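Summer Housekeeping Help Wanted at Mellden Guesthouse

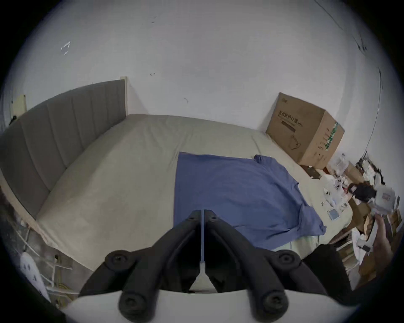
We're looking for two cheerful people to join us from July, and we'd love to hear from you even if you've never worked in a guesthouse before! Shifts start at 11 and run until the last room is ready (an early finish on slow days is yours to enjoy). You'll make beds, fold laundry, and help set up breakfast for the next morning.

Bríd Horgan will train you over your first three shifts. Lunch is included, and the bus from Holtel stops right by our gate.

To apply, call the front desk and ask for Bríd, or stop in any afternoon before 5.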